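Hammad Rind has been a tenant, a landlord and, for eleven months he describes as "educational", both at once. He now runs the renters' advice desk in Zoltasthorpe, two afternoons a week, from a room above the library with one radiator and a view of the bins. I went to ask him about deposits. He wanted to talk about carpets.

"Everybody thinks the rent is where the arguments are," he says. "The rent is written down. People argue about carpets."

He has a lever-arch file of these disputes, and he turns the pages with some affection. There is the landlord who charged a couple £418 for a stair carpet that was older than their marriage. There is the tenant who dyed a rug in the bath and then dyed, by extension, the bath. The largest sum in the file is £2,663, claimed against three nurses for what the inventory called "general tiredness".

"Of the flat," says Rind. "Though they were fairly tired as well."

His advice begins well before any of that. Read the inventory on the day you get the keys, he says, and write on it. Most tenants sign it standing up, with a sofa stuck in the doorway and a man from the van asking where he can park. The word he most distrusts is "good", as in "walls: good".

"Good compared with what? I had one where the bedroom was down as good and there was a hole you could post a letter through. The tenant had signed it. She said she thought it would be rude to bring it up."

She lost £220. Rind thinks she should have been ruder.

He is less hard on landlords than I had expected, possibly from having been one. He let out a one-bedroom flat on Perron Street when he moved in with his sister to help with her children, and rented a parking space and half a garage for himself. His own tenant left a spotless kitchen and an unexplained canoe.

"I didn't charge him for the canoe. I did ring him 48 times."

Did he ever answer?

"He texted. He said I could keep it."

We turn to letting agents, and Rind gets up to shut the door. He has nothing against them as people. What he objects to is the check-out report, which he says is written in a language spoken nowhere else. "Scuffing to reveal" is a favourite of his. So is "light marks, heavy in places".
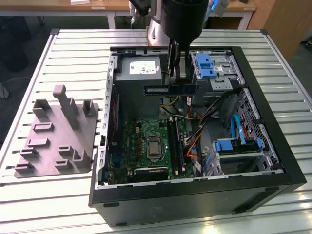
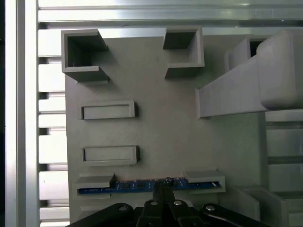

If the deposit is in a protection scheme, he goes on, a tenant who disagrees with the deductions can usually ask the scheme to look at the evidence, and shouldn't be put off by a stern email. The landlord has to show the loss. Fair wear and tear isn't a loss, however sternly it is typed, and a carpet with one year of life left in it isn't worth the price of a new one.

"People pay up to make the emails stop," he says. "I understand that. I'd pay quite a lot to make some of mine stop."

I ask whether he would ever let a place out again. He looks at the file, then at the radiator, which has started to knock.

"I'd want a wooden floor," he says, and goes to see who is next.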